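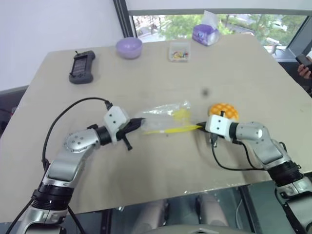

How to Pack Play Kitchen Toys in Clear Plastic Bags

Play food and small plastic utensils get scattered faster than any other kind of toy. Sorting them into clear bags keeps sets together, and a child can find the right one without dumping out the whole bin. The method below works for a home shelf, a classroom corner or a box going into storage. A set of 40 pieces takes one evening, less if the pieces are already clean.

What you need

Clear plastic bags in two sizes. One size should fit a single long piece with room to close the top. The other should hold a small group of food pieces.
A table with enough open space to lay out one set at a time.
A damp cloth and a dry towel.
Masking tape and a marker.
One bin with a lid. I use a Lesgate bin that is 21 inches long, but any bin longer than your longest utensil will do.

Step 1: Clean and dry

Wipe each piece with the damp cloth. Play food with a grid or ridges, such as a waffle, holds crumbs in the grooves, so go over those with an old toothbrush. Hollow handles can trap water. Stand them open end down on the towel and leave them overnight before bagging. Water left in a closed bag will turn cloudy and start to smell.

Throw out anything cracked. A split handle has sharp edges and will also cut through the bag.

Step 2: Sort by use

Make piles on the table before you open any bags. Keep long utensils in one pile, flat food in another and round food in a third. Cups and plates stack, so they usually don't need a bag at all. If two sets have been mixed together, sort by set first and then by shape.

Move anything that isn't going into the bin to the back of the table. Remote controls and chargers have a way of getting packed with the toys.

Step 3: Open the bag fully

New bags stick to themselves. Rub the top edge between two fingers until the sides separate, then put your hand inside and push out the bottom corners. A bag that has been used before will be crumpled and should be smoothed flat on the table first. Check the seams while you do this. If one has started to pull apart, use a different bag.

Step 4: Put in long pieces

Long utensils are the ones that give people trouble. Lay the bag on its side on the table with the opening toward your stronger hand. Hold the closed end still with the other hand. Take the utensil by the end of its handle and slide the wide end in first, keeping it low along the bottom edge of the bag. Go slowly past the opening. If the plastic bunches up ahead of the piece, back it out an inch, pull the closed end away from you, and try again.

If the handle still sticks out when the wide end reaches the bottom, the bag is too short. Don't bend the handle to fit. Either use a longer bag or leave the end out and tape the plastic around the handle.

Put no more than two long pieces in one bag. With three, they cross over each other and are hard to get out.

Step 5: Put in food pieces

Stand the bag up for these. Flat pieces go in first, against one side, and round ones fill the space that is left. Stop at nine pieces per bag. Small hands can't manage a bag heavier than that, and the top won't close well.

Step 6: Close and label

Press the air out from the bottom up. Fold the top over twice and hold it with a strip of masking tape. Write the contents on the tape before you stick it down, since the marker skips on an uneven surface. Keep the label short: "spoons," "breakfast," "fruit."

Step 7: Load the bin

Long bags go flat on the bottom. Food bags stand on their edges on top, labels up. Leave enough room to lift one out without moving the others.

Storage notes

Store plastic bags where a baby or toddler can't reach them, full or empty. For children under three, skip the bags and use small open baskets.

Keep the bin out of direct sun. Yellow and orange pieces fade first. Mine spent one summer by a window, and the side facing the glass is noticeably paler.

Replace the tape each November or whenever it starts to dry out and leave residue on the plastic.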